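**Trimming idle frames before training - anyone else seeing this?**

**pallavi_p**
Been collecting demos with the hand-held gripper all October, and I've got a result I'd like poked at.

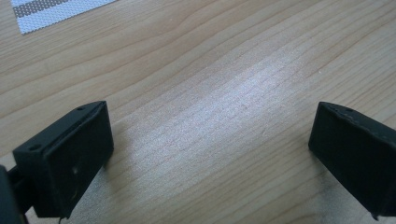

We trained the Gustedon policy twice on the same cloth-folding demos. One run kept everything, the other had the idle lead-in before each approach cut out. The trimmed one finished 11 of 20 folds, the full one only 4. Same colour jitter, same seed!

**renu.rathore**
Nice jump, but one seed? I'd want 3 before I believed it. Ours swung nearly that much on seed alone.

**fouad_f**
I'd go the other way on trimming. We cut the lead-ins on Vinum and the policy got twitchy - it lunged as soon as it started up. It needs some waiting in there to learn when to go.

**pallavi_p**
Fair call on seeds, Renu, I'll queue two more tonight. Fouad, how hard did you cut? I left a little bit of stillness in each one.

**fouad_f**
Right down to first motion. So maybe we're both right, but I still wouldn't call it a general result.

**yichen_d**
Could you post the threshold you used? Happy to try it on our Magaña set.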